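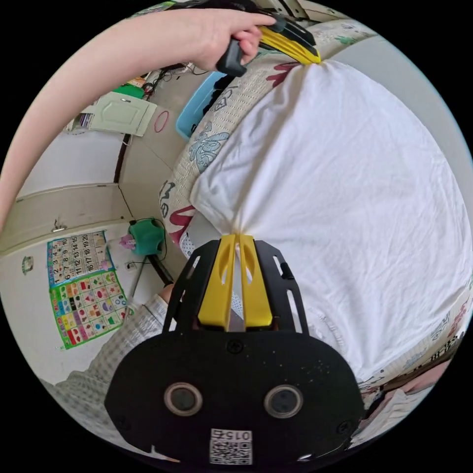
The Gerkell Fitted Sheet, Deep Pocket

By Kacper Szulc
June

I have been selling bedding out of the Vedbridge shop for a good long while now, and if there is one thing people come in grumbling about, it's the fitted sheet. The corner that pops off at three in the morning, the sheet that was fine when it came out of the package and then shrank to the size of a tablecloth, the elastic that gave up after a summer. I hear it all, and I sympathize, and for years I didn't have a very good answer other than "try the next size up" (please don't try the next size up, it bunches under your hips and you'll be cross with me).

So I was pleased when the Gerkell sheets came in. They're cotton percale, which is the crisp, cool weave that feels like a freshly ironed shirt, and they're woven for us by the Yüksel mill, the same family mill that makes our bath towels. If you've had those towels you'll know they take their time over things there. The cloth feels a little stiff when you first open it. Give it three or four washes and it settles into something lovely, and it stays that way for years.

The elastic runs all the way around the hem, and it sits inside its own stitched channel so it can't twist. The pocket is deep enough for mattresses up to 13 inches, and that includes whatever you've got on top, so do measure with your pad or topper in place! A surprising number of returns come down to a topper somebody forgot they owned. If your mattress is thinner than 8 inches the sheet will still go on, but you'll have a fair bit of cloth tucked under and you may like our standard pocket better.

Sizes and details

Twin, Full, Queen and King
Fabric: 100% cotton percale
Pocket: fits mattresses up to 13 inches deep
Color: White, Oatmeal or Pale Blue
Item number: 682
Sold singly — pillowcases and flat sheets are listed separately

Putting it on

Everybody has their own way and I wouldn't dream of telling you yours is wrong, but my mother taught me to start with the top corner farthest from where I'm standing, then go straight to the corner diagonally across from it. The last two corners go on much more easily that way. Pull the hem well under the mattress, a good hand's length, before you let go. Look for the little woven tag too. It marks the bottom right corner, and once you know that, you'll never again turn a sheet around and around in the dark like a dog getting ready to lie down.

Washing

Warm wash, gentle cycle if you have the patience, and low heat in the dryer. Take it out while it's still the tiniest bit damp and smooth it straight onto the bed, and most of the wrinkles will fall out by evening. Percale does wrinkle, I won't pretend otherwise. I've come to like it. Skip the fabric softener, please, as it coats the cotton and takes away that crisp feel you paid for. Bleach is hard on the elastic, so for stains on the white I'd use an oxygen cleaner and a long soak overnight.

Ordering and returns

We pack orders every weekday morning and the big batch goes out on Friday. You have 24 days to send a sheet back if it doesn't fit, and you're welcome to open it and try it on the bed first — just hold off on washing it until you're sure. If you're stuck between sizes, write to me with your mattress measurements and I'll gladly help you choose.

Related items

Gerkell Flat Sheet, Percale
Gerkell Pillowcases, Set of 4
Clollance Quilted Mattress Pad
Yüksel Bath Towel, Oatmeal

Contact us | Shipping | Returns | Back to top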